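Tundthorpe 200 Matte White Worktop: Review
Posted 2022-01-29

The Tundthorpe 200 is a flat-pack worktop sold with or without legs. I bought mine without, at a list price of 282 dollars, and set it on a pair of Clunach trestles left over from an older bench. It replaced a gloss white top from Fontes that had become hard to look at under overhead light.

Assembly

The top ships as one panel with eight threaded inserts already fitted. The hole spacing matches the Clunach plate -- a pleasant surprise, as neither maker mentions the other. Six bolts went in by hand. Two needed the insert cleaned out with a tap first. The instruction sheet covers only the Tundthorpe legs and gives no torque figure.

Flatness was checked with a straightedge along the length, the width, and both diagonals. I found a slight hollow along one diagonal, too shallow to matter for anything short of layout work.

Surface

The finish is a true matte. Glare from ceiling lights was the main complaint with the Fontes, and it is gone. The cost is that pencil marks and shoe-black scuffs show at once. Most come off with a damp cloth and dish soap. A melamine sponge also works but leaves a faint polished patch if used with pressure, so keep it for ink.

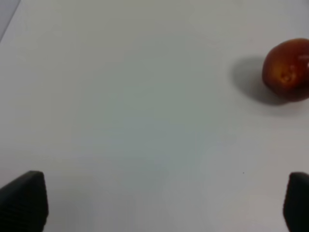
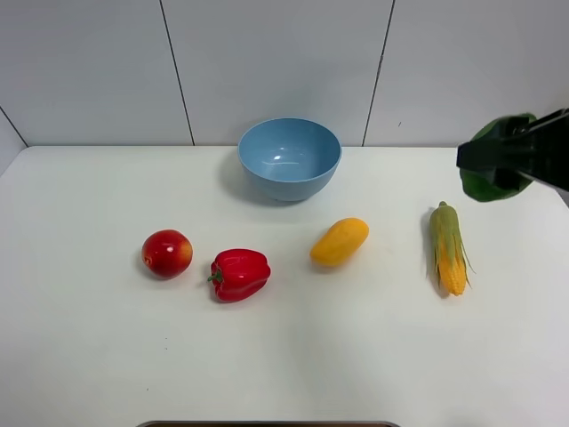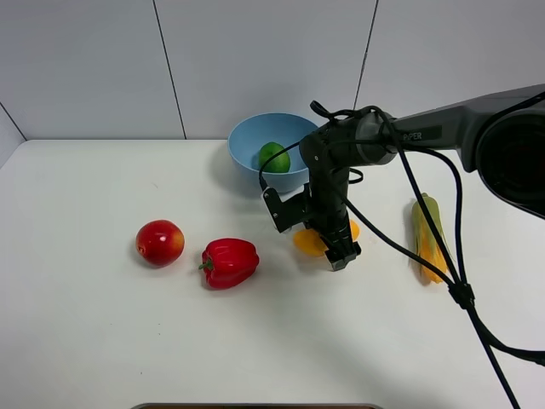
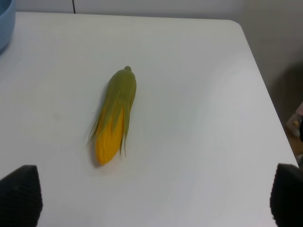
White tabletop, four views. The bowl in the third is light blue plastic.

Heat and load

The maker rates the surface for short contact only and says to use a trivet. I did. Mirela Vieira, who has owned the same top longer than I have, set a kettle on hers and reports a dull ring that never cleared.

The rated load is 177 pounds spread evenly. With a bench grinder near the middle, the deflection was visible against the straightedge and went away when the grinder was removed. Heavy tools should sit over the trestles.

Compared with the Fekeck

Rizal Pattinasarany lent me his Fekeck top for a week. It is stiffer, heavier, and has a harder surface, but the edges are sharp enough to be unpleasant under the forearms. It also costs more once freight is added.

Verdict

Good for sorting, packing, and light assembly. Poor for hot work or clamping near the edge. Tundthorpe lists a leg set with leveling feet for February, and I will update the assembly section when I have tried it.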